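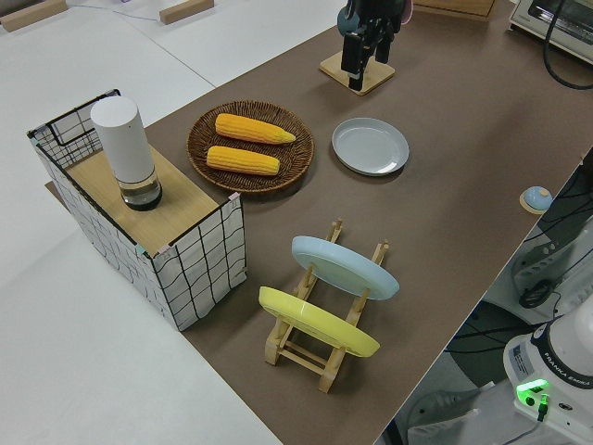
Baltasar Carrasco wrote in to say that "flour until it looks right" isn't a recipe, it's a dare, and that anyone who hands that down to their grandchildren ought to be made to watch them bake it.

5 min read

I read that out loud to Najwa Aoun when I got to her apartment, before I'd even taken off my coat, and she laughed so hard she had to put the coffee down. "Tell him to come over," she said. "I have a whole drawer of dares."

She really does. Najwa has spent the last few years writing down how the women in her family cook, starting with her aunt Abla Azar and working out from there to cousins, neighbors, a former landlady, and one dentist. She's up to 300 recipes now. Some of them are proper recipes with cups and minutes. Some are a single sentence on the back of a gas bill.

I wanted to know how you get from the gas bill to something a stranger can cook from (I've been trying to do this with my own mother's stuffed cabbage and it's going badly).

"You have to be in the kitchen with them," Najwa said. "I tried the phone first. I called my aunt and said, how much salt? She said, a normal amount. I said, what's normal? She said, why, what have you been using?"

So she started going over there on weekends with a kitchen scale and a notebook. The scale was a problem. Abla took it as an accusation. For the first few visits Najwa weighed everything on the sly, which meant weighing the flour bag before, weighing it again after, and doing the subtraction in the bathroom. She got one number badly wrong that way and made a batch of date cookies you could have paved a driveway with.

"After that I told her what I was doing. She was annoyed for maybe ten minutes and then she got competitive about it. She'd scoop a handful and say, that's a hundred grams, check. And she'd be right! Or close enough that she'd say the scale was off."

Handfuls came up a lot while we talked. Najwa's hands are bigger than her aunt's, so a handful of bulgur in Abla's kitchen is a bit more than half of one in Najwa's. She has a page at the front of the notebook that's nothing but conversions – Abla's handful, Abla's tea glass, Abla's coffee cup, the blue lid. The blue lid came off a jar that broke in the eighties. It's the only correct way to measure orange blossom water, and when it went missing one May the whole family was called over to look for it.

"Where was it?" I asked.

"In the flour."
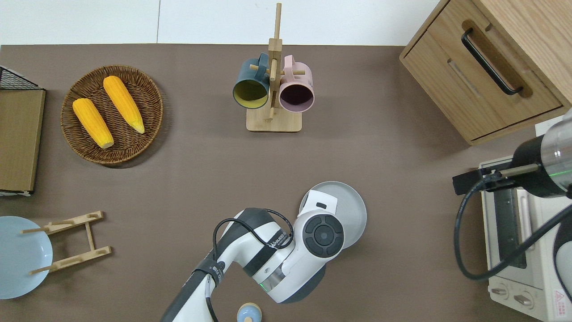
The Recipe Exchange Club – Pages from Members

We got onto the subject of flour then and stayed there for a good while. Abla uses one from a mill called Haddad and doesn't believe in any other. Najwa can't get it where she lives, so she's had to test everything over again with the supermarket kind, and it drinks less water. Her first loaves spread out like pancakes. She went back and cut the water a spoonful at a time, and she wrote down every try, including the ones that went in the trash.

I asked whether that bothered her, changing it.

"It did at first. I thought I was supposed to be keeping it exactly the way it was. But my aunt changed it too! Her mother made that bread in a village oven, up at 3000 feet, with a starter she got from next door. Abla makes it on a sheet pan in an apartment with yeast from a packet. She never worried about it for one second. She'd say it's the same bread."

There's a family story that one of the recipes, a wheat pudding with anise, goes back to 1731. I asked what the proof was and Najwa made a face. An uncle said it at a wedding. Somebody else said he'd seen the year carved over a door, and that the pudding was served when the house was finished, and now it gets told as though the recipe itself was carved up there. She wrote it down as "old, see uncle."

What she does trust is disagreement. When two people in the family make a dish differently she writes out both, side by side, with names on them. Her cousin Ziad Srour puts cinnamon in the lentils. His sister thinks it's a crime. Both versions are in the notebook, and Ziad has penciled a star next to his own.

I asked which one she makes at home and she wouldn't say on the record.

The part that surprised me was how much of the notebook isn't ingredients. She writes down what the pot sounds like. She writes down what her aunt says while she's waiting for something to brown, and what she does with her hands, and when she sits down. "If she sits down, it's really on low," Najwa said. "She'll tell you medium. But she'd never sit down on medium." There's a note beside the rice that says only "smells like popcorn, then two more minutes." I tried it when I got home and it was the best rice I've made in a year, so I'm passing it on.

She's also learned to ask about the mistakes. People are shy about telling you how to do a thing well, she finds, and will talk all afternoon about the time it went wrong. That's how she found out the onions have to be cold before they go into the meat, and that you can't leave the lid on the chickpeas. Neither of those was in any recipe she'd been given.

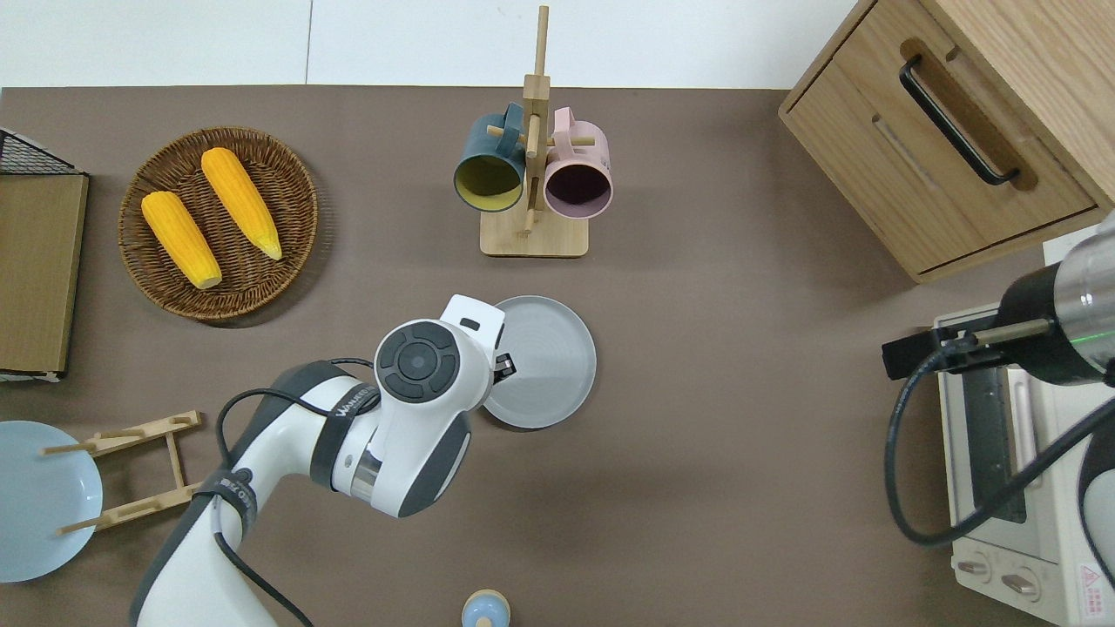

How do you write down a recipe when the cook never measures anything?

Weigh the bag or jar before and after each step, write the difference down right away, and then cook it yourself within the week while you still remember how it looked.

Najwa does that last part every time, and she takes a plate back for her aunt to taste. The verdicts go in the notebook as well. I saw "fine," "fine but why so dark," and one "who taught you this?" that Najwa has decided to take as praise. Her friend Iason Moschos types everything up for her, and he leaves the verdicts in, which I was glad to hear.

I left with a bag of cookies (the good batch) and instructions for my mother's cabbage. I'm supposed to take the scale, put it on the counter where she can see it, and ask her to guess the weight of the rice first. My mother has already said she isn't guessing anything. We're trying it on Sunday.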